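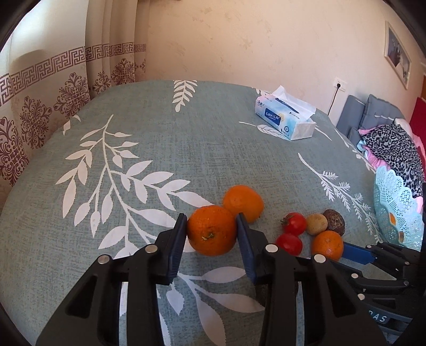

So I've joined a band again. I know, I know. I said after the last one that I was done lugging gear down fire stairs in the rain, and I meant it, and then Hilkka Kettunen rang me up and asked if I still had the lap steel.

I did still have the lap steel. It was under the stairs with a doona on top of it and one string missing, and it had been there since we moved. I told Hilkka I hadn't played it properly in years and she said that was fine, the singer hadn't sung in years either, and could I come over to the hall at Waro and bring a chair.

A bit of background for anyone who only reads this for the garden posts (sorry, the garden is mostly weeds at the moment, nothing to report). Hilkka and I were in a country covers band for ages, the sort that did pub bistros and the odd woolshed wedding. She plays drums, very small kit, very loud. We stopped when the guitarist moved interstate and none of us could face auditioning another one. The last guitarist audition we'd held was a bloke who played with his back to us for forty minutes and then asked what the catering was like.

This new lot is called the Honkanen Brothers. There are no brothers in it. There's Hilkka, there's me, there's Ye-ji Geum on vocals and rhythm guitar, and there's a rotating spot for bass which I'll get to. Honkanen was the name on the side of an old piano in the hall and it stuck before anybody had a chance to suggest something better. I wanted the Waro Wailers and was outvoted, probably fairly.

The first practice was rough. My hands had forgotten where everything was. If you've never played steel, there are no frets to save you, only lines painted on the board, and if you park the bar a whisker to either side of the line you sound like a cat going under a gate. I played the whole of the first set list a whisker to either side. Ye-ji kept smiling at me in an encouraging way, like you'd smile at a kid in a nativity play.

But her voice! I wasn't ready for it. She's quite quiet when she talks, you have to lean in, and then she opened up on the first slow waltz and I completely missed my entry because I was listening. She grew up on her mum's records and knows every verse of songs where I've only ever known the chorus. She also knows what key she wants, which puts her ahead of nearly every singer I've worked with, including me on the two occasions I was allowed near a microphone.

We've settled on mostly old stuff. Shuffles, waltzes, a couple of train songs, one murder ballad that Hilkka insists on playing too fast. I've been arguing for less reverb on everything and losing. There's a built-in reverb on the hall anyway, it's all timber floor and high windows, and by the time the sound has been up to the ceiling and back you could be in a swimming pool.

Now, gear. I had to replace the amp because the old one made a smell. I went back and forth for weeks and ended up with a second-hand Kurkard combo off a retired bloke out past the quarry, for 158 dollars, with a cover. It's ugly and it weighs more than my dog but the clean sound is lovely, really round, and it doesn't get shrill when I go up the neck. The tremolo doesn't work. He told me the tremolo doesn't work, so no complaints there, and I've never been a tremolo person. I've put new strings on the steel as well and tuned it to C6, where it will be staying, because every time I change the tuning I break something.

The other thing I bought was a volume pedal, and I'm still learning to live with that. My foot wants to tap along. You can't tap along on a volume pedal. There's a recording from practice in October where the steel comes and goes on every beat like a faulty smoke alarm, and I've asked for it to be deleted and been refused.

About bass. We had a very good player for three weeks and then he got a roster change at work, and since then it's been whoever's free. Hilkka's nephew did one. A schoolteacher with a beautiful old upright did another and I'd have kept her forever, but she's already in two bands and a choir. If you play bass, or you know someone who does, and they can count to four and turn up, please get in touch! We practise in the evenings, there's parking out the front, and we're not precious. You don't need to be flash. Root and fifth will get you through most of the night, and the one song with a walk-down in it I can write out on the back of an envelope. Electric or upright, we don't mind. A sense of humour about tempo would help, given the drummer. (Hilkka, I know you read this.)

We've done one proper gig so far, at the Welell Hotel, in the back bar. It's a nice room for what we do, long and narrow with the stage at the short end, so there's no hiding from anyone but nobody's very far away either. We were meant to start at eight and started at twenty to nine because the footy function next door had borrowed all the power boards. I spent the wait retuning. By the time we went on I was so wound up that I played the intro to the second song over the top of the first one, and Ye-ji just turned around, nodded, and sang the second song. Very classy. We did the first one later and I doubt anyone was keeping track.

Our door count was 58, according to the girl with the stamp, and that's more people than I've played to since I had brown hair. A few of them danced. There was an older couple who danced to every single waltz, proper dancing, with turns, in the gap between the pool table and the cigarette machine, and when we ran out of waltzes he came up and asked for another. We didn't have another. We played the first one again, slower, and he gave us the thumbs up over her shoulder.

Things I'd do differently next time. I'd eat beforehand, for a start, I had a bag of chips and a lemon squash and was wobbly by the second set. I'd bring my own power board. I'd write the set list in bigger letters, because I'd done it in biro on a bit of lined paper and under the red light you couldn't read a word. And I'd sit further from the crash cymbal. My left ear was ringing until the next afternoon, so I've ordered a decent pair of earplugs, the kind with the little filters in them. If you play with drummers and don't wear them, please do. I left it too long and there are birds in our street I can't hear any more that my husband can.

The money was fine, by the way. It covered petrol and a counter meal each, and there was a bit over for the kitty, which is an old biscuit tin that lives in Hilkka's glovebox. We're saving for a second monitor so that Ye-ji can hear herself on her side of the stage. At the moment she's going on faith.

The hotel's asked us back, early in the new year, and there's talk of a slot at the Waro show as well, on the back of a truck, straight after the dog high jump. I'm told you can't follow the dog high jump. We'll see. I've been working on a couple of instrumentals for it, one of them a steel version of an old hymn my nan used to play on the organ, and it's nearly there apart from the bit in the middle where I have to slant the bar and hope.

My fingertips are sore, my back is sore from the amp, and I've got a blister on my thumb from the picks. I'm practising after tea most nights with the door shut. The dog has started going and lying in the laundry when she sees me get the bar out.

If you want to come to the next one I'll put the details up when I've got them. And I mean it about the bass. Leave a comment or grab any of us after a gig, we're the ones carrying too much to the car.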